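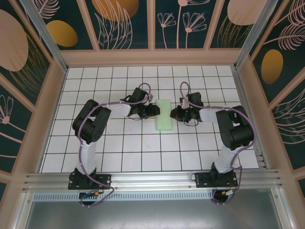 Two arms at the green foam block, white tile surface.

Ticket 737: Lustunen loses Kondodik halfway through every pass
Opened by: Saron Yilma
Date opened: 29 July 2021
Status: Resolved

What's going wrong

Hi all! I run the small ground station at Kowalchuk and I've been listening to the Kondodik cubesat with Lustunen since December. It's been lovely, mostly. But ever since I moved everything over to the new computer, I get a nice strong beacon as the satellite comes up, and then right when it should be getting better (near the top of the pass) it drops into the noise. A minute or two later it comes back for a bit, weaker, and then it's gone over the horizon. Low passes are fine, oddly. It's the high ones that fall apart, and those are the ones I stay up for!

Same antenna, same Amanetti rotator, same coax. No error messages in Lustunen at all, it cheerfully says "tracking" the whole way through.

Stuff I tried before writing in

Swapped the receiver cable. No change.
Downloaded fresh orbital elements, twice. No change.
Turned off automatic Doppler correction and tuned by hand. I could hear a tiny bit more, but the drop was still there, so I don't think it's the frequency.
Parked the antenna pointing north and checked it against the compass on my phone. Looks good to me.

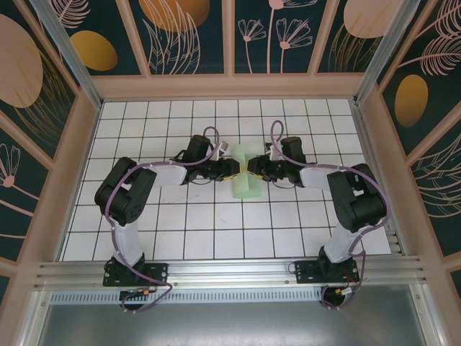

Reply from Wenceslao Iturra, support

Hi Saron, thanks for the detailed notes. Low passes good and high passes bad makes me suspicious of timing. Near the top of a high pass the antenna has to swing very quickly, so a clock that's off will hurt you there long before you notice it near the horizon. Can you open the Station page and tell me what it says next to Clock Offset? And please send the rotator log from one bad pass.

Reply from Saron

Okay wow, it says 52 seconds. I had no idea that number was even on there. I guess the new machine never got set up to sync itself (my fault, I clicked past a lot of setup screens). Log is uploaded. I also noticed the Amanetti sits still for a while near the top and then does a big lunge to catch up, is that the same thing?

Reply from Wenceslao

The clock is your main problem. The lunge is a separate one: your log shows the rotator update step set to 4 degrees, and for your beam I'd go down to 1. Turn on network time sync, restart Lustunen so it picks up the new time, then change the step under Rotator, Movement. Leave your elements alone, they look current.

Update from Saron

Did all of that before tonight's pass. Offset now reads zero. Kondodik went up to 56 degrees and I had it from one side of the sky to the other, with only a short fade that I think was the satellite tumbling. I saved the recording if anyone wants it, and I decoded more beacon frames than I have in weeks!

One small request while I'm here: could Lustunen turn the offset red when it gets that big? I would have spotted it on day one.

Reply from Wenceslao

Good idea, I've passed it to the developers as a feature request. Closing this one, but reply here if the fades come back.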